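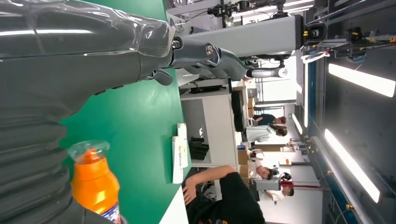

Unit 5: Looking after the covers on the arm

Read this before the practical. The session assumes you have passed the cell safety test and know where the stop buttons are.

The arm has two kinds of cover. The bellows is a permanent part and stays on between services. The clear film is a consumable. It goes over the upper section of the arm to keep splashes and dust off the paintwork and the seals, and it is changed when it gets dirty, torn or slack.

Before you start
Put the cell in maintenance mode and lock it. Sign the Engebretsen log with the arm number and the hours run. Arm 218 has its own page at the back, as its wrist was rebuilt at Drolwood in October and the hours start again from there.

Checking the bellows
Work from the base upwards. Open each fold with your fingers and look into the bottom of it with a torch. You are looking for fine cracks, grit and flat spots. Grit can be brushed out. A crack longer than 3 mm means a new bellows, and the arm stays locked until it is fitted. Do not use solvent on the folds. Water with a little washing-up liquid is enough, wiped off with a dry cloth.

Changing the film
Cut the old film along the underside with the round-ended cutter, never with a knife. Start the new film at the elbow end and wrap towards the wrist, overlapping each turn by half its width. Stop short of the wrist joint. Film that creeps over the joint gets drawn in when the wrist rolls, and the first sign is usually a torque warning in the middle of a run.

Leave a little slack – tight film splits when the arm warms up.
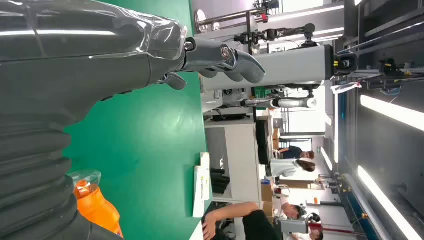 Enbridge Technical Courses – Cell Maintenance – page 3

Checking the hand
With the power still off, bend each finger by hand through its full range. It should move evenly and come back without sticking. Check the screws at the wrist with the small torque driver and mark any that turn. Wipe the fingertips, but leave the joints alone; they are greased at the yearly service.

Returning the arm to use
Take all tools off the table, unlock the cell and run the Sunemmont slow cycle with one person at the stop button. Watch the film at the wrist end during the roll. If it moves towards the joint, stop, lock the cell again and trim it back.

Write up what you did in the log, including anything you left for later. Roald Torvik signs off the entries, and an arm without a signature is not to be used by the next group.

Log sheets to be handed in by 27th August.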